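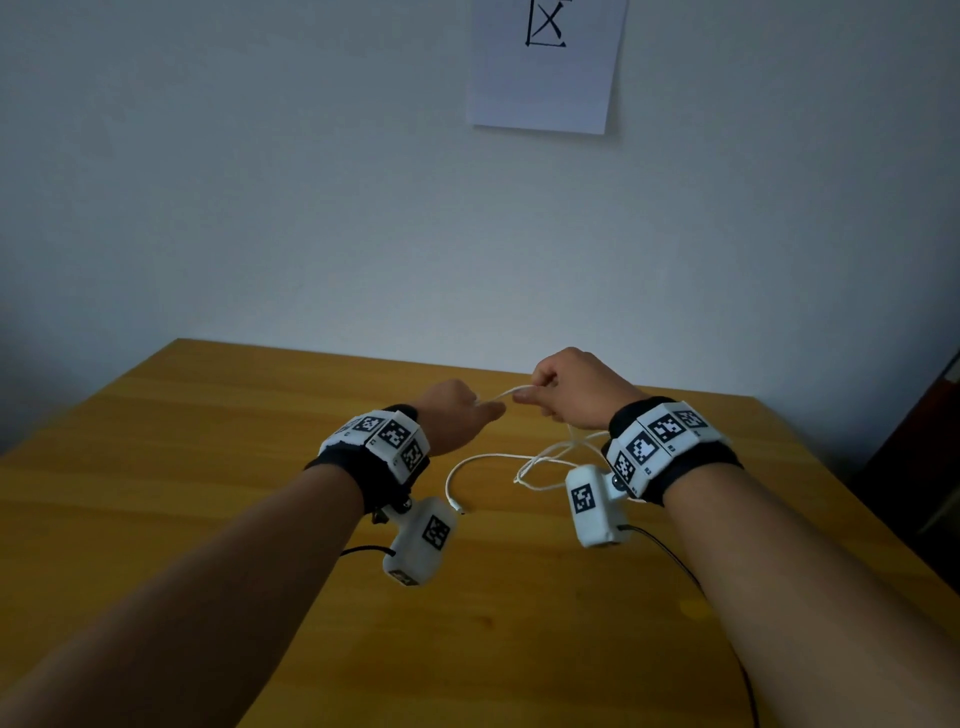 Fig. 1. White cord held in both hands over a wooden table.

Hikomeck Cover Commissions, version 2

Contents
A table of magazine cover shoots and the terms under which they were commissioned. One row is one commission. The release has 2051 rows from 157 magazines. No photographs of covers are included.

Files
commissions.csv: main table, UTF-8, comma separated
magazines.csv: title, publishing frequency, region code
briefs.jsonl: text of the written brief, where one was supplied
CHANGES.txt: differences from the first release

Join commissions.csv to magazines.csv on mag_id. Join briefs.jsonl on job_id. A job without a written brief has no line in briefs.jsonl.

Main fields
job_id: string, unique
mag_id: string
genre: portrait, still life, fashion, food, illustration_mix
lead_days: integer, from first contact to shoot
concepts_sent: integer, ideas the photographer presented before approval
concept_origin: photographer, art_desk, joint
reshoot: 0 or 1
fee_band: A to F, see magazines.csv for the currency
kill_fee: 0 or 1, blank if unknown

Collection
Photographers entered their own jobs through the Preltisetti job tracker and agreed to release at export time. Magazines were not asked to confirm the entries. Fees were converted to bands before export and the exact amounts were not kept. Client and sitter names in the briefs were replaced with [NAME]. The replacement was done by script and then read through once.

Known problems
Lead time is measured from the first email in the tracker. Jobs that began with a phone call look shorter than they were.
concept_origin is a judgment by the photographer. Expect it to lean toward "photographer".
Briefs longer than 1000 words were cut at the nearest paragraph.
Two-cover issues are stored as separate jobs in the Dosten subset and as one job everywhere else. Filter on subset before counting covers.
Rows with the Du prefix in job_id have no fee_band.

Use
Suitable for work on lead times, approval rounds and the wording of briefs. The fee bands are too coarse for setting rates.

License
Tables: CC BY 4.0. Brief texts: research use only, no redistribution.

Corrections
Open an issue with the job_id and the field name. The next export is planned for May.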